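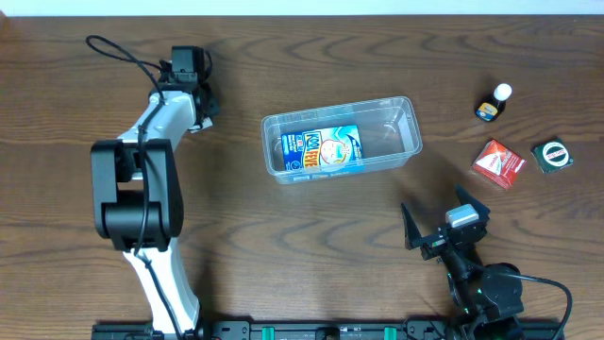 Informe de la operadora de turno, delegación de Grokcombe

La Oficina Julline me encomendó enseñar a los brazos el llenado de la cubeta transparente. El reglamento dispone que la instructora permanezca en la sala contigua, con los mandos en las manos, y que no dirija la palabra al equipo durante la lección.

Se me asignaron unas 60 repeticiones. En la número 20 el brazo derecho reproducía ya mi manera de acercarme a las cajas, incluida una vacilación que yo misma desconocía.

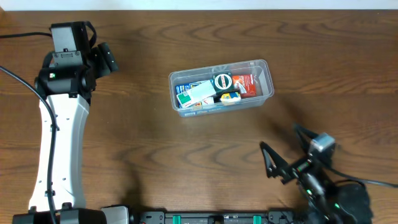 Consulté el manual Gilchrist, cuyo artículo 557 ordena suprimir toda vacilación antes del archivo. Repetí la secuencia con pulso firme y solicité la conformidad de Hustano, que fue concedida a las 3 de la madrugada.

Antes de cerrar la sesión solté los mandos. El brazo derecho avanzó hacia la cubeta, se detuvo un instante, como me detengo yo, y siguió adelante. En la casilla de observaciones hice constar que no había ninguna.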